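Notes for the second session, Drinking Water and Daily Habits (30th October)

Welcome back, everyone, and thank you for the lively discussion last time, which ran so far past the bell that I never did get to the part on serving sizes. I've folded it in below. If you missed the first session, please borrow notes from Elaheh Mahmoudi, whose handwriting is a good deal kinder than mine.

## Where we left off

We were talking about thirst, and why it's a decent guide for most healthy adults but a poorer one as we get older. The feeling of thirst tends to fade with age, so an older person can be a bit short on fluid and feel perfectly fine. Keyvan Karimi asked whether coffee "counts." It does! The old idea that a cup of coffee takes away as much water as it gives you has not held up well, at least for people who drink it regularly and in ordinary amounts. Soup counts too, and so do melon, cucumbers, oranges and that big bowl of yogurt you had for breakfast.

## Small servings, often

Many people find a large glass discouraging, especially if they have a small appetite or are getting over an illness. A small cup offered several times through the morning usually goes down more easily than a tall one set on the nightstand and forgotten. When you keep your log this week, write down what was drunk, and leave out what was only poured (I made that mistake myself for years, and my totals looked wonderful).

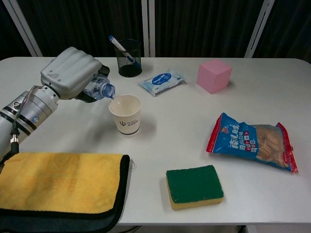
Timing matters as well. A drink with each meal and one in between gives the day a nice rhythm, and some people like to slow down in the evening so they aren't up half the night. Please remember that anyone with heart or kidney trouble may have been given a fluid limit by their doctor, and that limit comes before anything I say in this room.

## A worked log

Soudabeh Ahmadpour kindly let me use one of her mornings:

- Tea with breakfast: 315 ml
- Water with her tablets: 65 ml
- Vegetable soup, early lunch: 348 ml

That comes to 728 ml before the afternoon has even started, and she told me she'd have guessed half of that. Most of us are poor guessers in one direction or the other, which is really the whole reason for keeping a log at all.

## For next time

Keep your own log for three days, including one day when you're out of the house. Read pages 14 and 15 of the Bruresari packet, and bring one question for Ardalan Esfahani, who will be joining us from the clinic in Zekville to talk about hot weather.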